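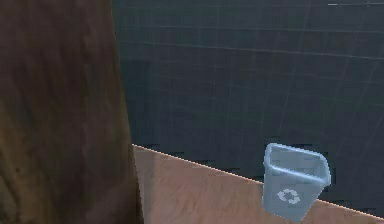
Walnut stain over old pine - how dark is too dark?

fradeporch
19 February 2023
So I finally stripped the tall cupboard my aunt left me and now I can't decide on a color. It's pine, and it had been painted at least twice over the years. I bought a can of the Grustton dark walnut and tried it on the inside of one door. It came out a lot darker than the lid, and kind of blotchy near the knots. My husband likes it. I keep walking past it and changing my mind. Do I go with one coat and stop, or sand it back and try something lighter? The room faces north so it's never very bright in there.

kdimaculangan
Did you use a conditioner first? Pine is terrible for blotching. I did my mom's bookshelves without it and they looked like a cow. Second time I put the conditioner on, waited like the can says, and it was fine.
Kristine

oldsawhorse
I'm going to disagree with Kristine a little. Conditioner helps but it also makes everything come out paler, so then people slap on three coats and it gets sticky. Gel stain sits on top and you can control it. I've used gel on pine for years and never bother with the other stuff.

kdimaculangan
Gel stain looks like paint to me, sorry! You lose all the grain. If you wanted it to look painted you could have left the paint on, lol.

oldsawhorse
Then you're putting it on too thick. Wipe it off. It isn't frosting.

fradeporch
Ok ok you two. I did not use conditioner, I didn't know it was a thing. What grit did you both sand to? I stopped at 145 because that's what came in the pack (weird number, I know, it's from the Starkitov outlet).

W. Bühler
I sand to 200 on pine, then a damp cloth to raise the grain, then a very light pass by hand. Don't go up to 1000 like my neighbor did, he polished it so smooth that the stain hardly took at all and he had to start over. For a north room I would go lighter, personally. I had a big dark wardrobe in a room like that and every December it felt like living beside a cave.
Waltraud

unoleo_fan
Going against the crowd, dark furniture in a dark room is cozy. Put a lamp next to it and you're done. I have 2 dark cabinets in my hallway and people always say nice things about them.

oldsawhorse
People always say nice things to your face.

unoleo_fan
Rude, but fair.

fradeporch
Update - I bought the conditioner AND a small can of gel in a medium brown, and I'm going to test both on the back panel this weekend. Waltraud, when you do the damp cloth thing, do you let it dry overnight or is a couple of hours enough?

W. Bühler
Overnight if the room is cold. A couple of hours is fine by a heater, just not too close.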